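Binders: mend before you order

The stationery cupboard at Sestmont was sorted out in April, and 154 ring binders came off the shelves. Most are fine and have gone back, with the old spine labels removed. Some 9 had rings that no longer met properly, and these are being looked at one by one.

If yours is stiff or leaves a gap, lay it open and flat on a desk before you touch the rings. Take the papers out first. Press gently, and keep your fingertips clear of the ring when it closes.
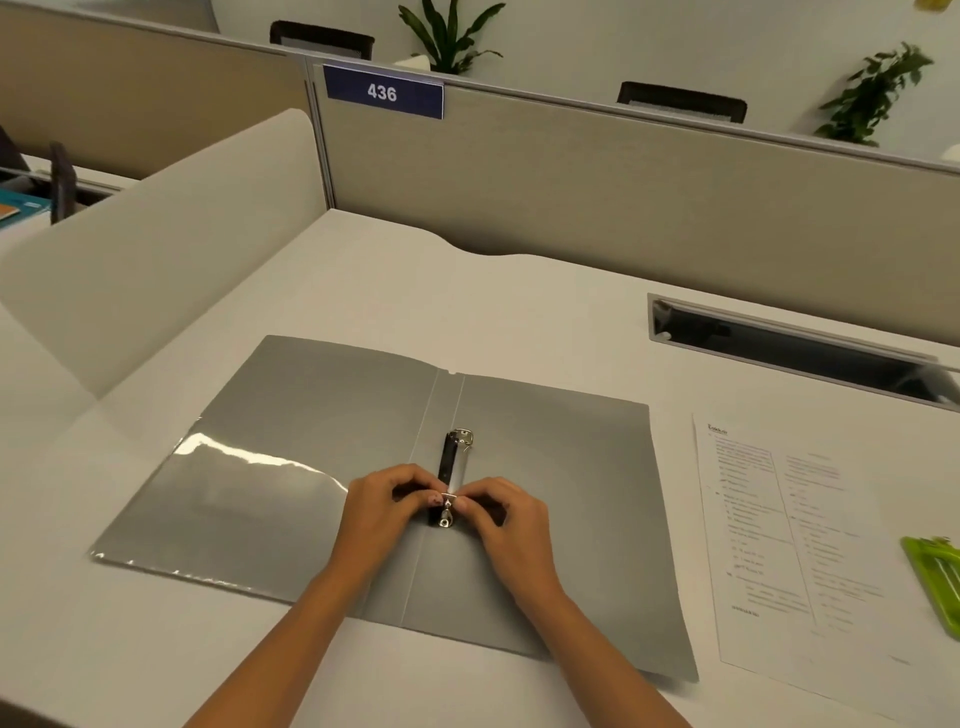 Working on the ring mechanism of a grey binder.

Binders with a loose rivet or a bent base strip should go to Nkechi Nwankwo, who will strip out the metal for recycling. Plastic sleeves can be reused, so please leave them in the tray by the cupboard.

New binders now need a request to Damilola Lawal. The next order goes in at the end of the month and takes six working days to arrive.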